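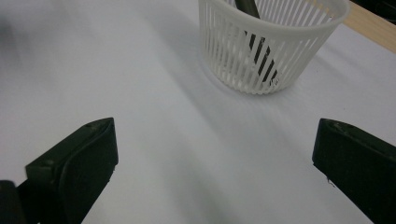

Saloder kitchen wall rail, the long version: my review after one winter

By Ilham Halim
117 shares | 6 comments

I have bought the Saloder rail in July and I put it on the wall only in November, so this review is late, but it is also more complete. It is a steel rail of 117 centimeters with two end brackets and a bag with 13 hooks. My kitchen in Ernolbridge is very narrow and it has only one drawer, therefore the wall must do the work of the drawer.

The mounting was not difficult, but the instruction is weak. The drawing shows four screws and in the bag there are six. I wrote to the shop, Gerkasel, and they answered me the same evening that two screws are spare. The plugs are good for brick. For plasterboard you must buy others.

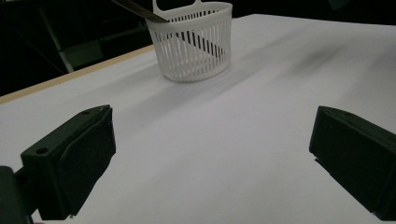 The hooks are the part which I like less. They are made of round wire and they slide too easily, so when you take one ladle, the next one moves also and makes a noise. My neighbor Vangelis Moschos put a small rubber ring on both sides of each hook, and now I do the same. It looks not so elegant but it works well.

About the weight: my iron pan, two small pots and all the ladles are hanging there since November and the rail did not bend. The steel near the stove has become a little yellow. With vinegar it goes away.

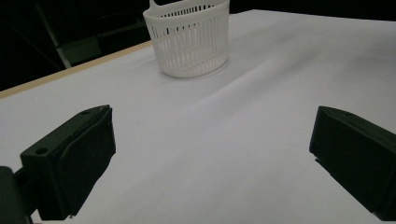

Saloder sells also its own containers for this rail, and I do not recommend them. They are metal boxes with a closed bottom, the water from the spoons stays inside, and after one month I found rust in the corner. For spoons and brushes it is better to have something with many openings. A simple round basket of white plastic, with walls of thin vertical slats like the one on the white table, lets the air pass from all sides and can be washed in one minute. I would choose this type also if I would have no rail.

The paint on the brackets is strong. I hit one of them with a pot cover and there is no mark.

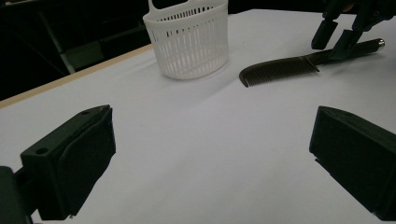

Setiawan Home Pages, no. 13, p. 6

Would I buy it again? Yes, but the shorter one, because in the corner I cannot reach the last hooks without moving the kettle. The price is fair for the steel and too high for the hooks.

Comments

Fermín Valdebenito
Thank you for the rubber rings. I used the ones from old jar lids, cut in pieces.

Sutrisno Santoso
Does it fit on tiles? I am afraid to drill.

Ilham Halim
Mine is half on tiles. Use a tile drill and go slowly, without hammer function.

Emiliano Olmedo
My end bracket became loose after a few weeks. I tightened it and it is fine until today.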